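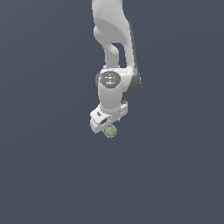

The simulated arm with the green test object at its gripper. Image: Larnstead College Robotics Program

Student project profile: Teaching an arm to pick, before there is an arm

The senior robotics elective at Larnstead College meets on Tuesday afternoons in a computer laboratory on the second floor of the science building. This year's project group has set itself the task of programming a robot arm to pick up small, irregular objects and place them in a tray. The work to date has been carried out in simulation, and the group will present it at the college's project evening in December.

The program is coordinated by Morven Leckie, who has taught design and technology at the college since the elective was first offered. She was joined for this interview by two members of the project group, Anca Lungu and Odair Quintana, both in their final year.

Ms Leckie explained that the decision to begin in simulation was made at the planning stage. "We had a long discussion about whether students should be handling hardware from the first week," she said. "Our view was that they would learn more if every student could run the arm at his or her own desk. With one physical arm and a full class, most of the hour is spent in a queue."

The students named their project Wemotier. Asked about the origin of the name, Ms Lungu said that it had been the title of a folder on the shared drive and had remained in use. She is responsible for the motion planning, while Mr Quintana maintains the simulated environment and the log of trial runs.

According to Mr Quintana, the environment has been kept deliberately plain. "Our first version had a bench, a wall, shelving, all of it," he said. "It looked very good and it ran very slowly. When something went wrong we could not tell whether it was the arm or the bench. So for the grasp tests we removed everything except the arm and the object. There is a blue background and that is all."

The object used in those tests is a small green shape with a lumpy surface. Members of the group refer to it as the pea, although Ms Lungu said that it was modelled with a gooseberry in mind. Its uneven outline was chosen after the first series of trials, which used a smooth sphere.

"A perfect sphere is the same from every side, so it does not matter how the hand is turned," she said. "With the lumpy one, the angle matters. You can approach it with the hand tilted and get a good contact, or come straight down and have one finger sitting on a bump. We spent most of a term on that question."

The group has logged 1,370 runs since the lumpy object was introduced. Each entry records the starting pose, the approach angle of the hand and whether the object was still held at the end of the movement. In the most recent series, 87 per cent of runs were recorded as successful. Mr Quintana noted that this figure applies to a single object at a fixed starting position and should be read accordingly.

"When we move the object to a random position the result drops quite a lot," he said. "I would prefer that people hear that from us at the project evening and not from a question at the back of the room."

Coloured markers at the wrist have also been a subject of discussion in class. The arm model carries red, green and blue dots on the rim of its round wrist cap, and Ms Leckie uses them in her introductory lesson on orientation. Students are asked to sketch where each dot would appear after the wrist has been turned by a given angle, and then to run the movement and compare the result with the sketch. "It is a pencil exercise, essentially," she said. "Some of them are surprised to be handed paper in a robotics class. Rotations are difficult to picture, and I have not found a better way to begin."

Support for the project has come from Grillholm, a local machining firm, which contributed $2,000 toward workstation upgrades. Gilmar Holanda, an engineer with the firm, visits the class twice each term to review student work. He said that his comments had largely concerned record keeping.

"The code was already in reasonable order when I first saw it," Mr Holanda said. "The notes were another matter. There were runs where the group had changed the gripper opening and the approach speed together, and then could not say which one had made the difference. I asked them to change one setting at a time and to write it down before pressing start. They were not delighted, but they did it."

Ms Lungu confirmed that the advice had been unpopular. She added that the log had since allowed the group to trace a recurring fault, in which the object slid away at first contact, to a friction value that had been entered incorrectly.

The group's next objective is to introduce a second object and to have the arm select between the two. A simulated table will be restored to the environment at that stage so that placing, as well as grasping, can be tested. Ms Leckie said that an application to purchase a physical arm is under consideration by the college, with a decision expected in the new year.

Both students hope to continue in the field. Mr Quintana has applied to study mechatronics, and Ms Lungu is considering a degree in applied mathematics - a choice she attributed in part to the pencil exercise.

Students entering their senior years who wish to enrol in the elective should speak with Ms Leckie before course selections close. Previous programming experience is helpful but is not required.

Interview by Odair Lopes, College Communications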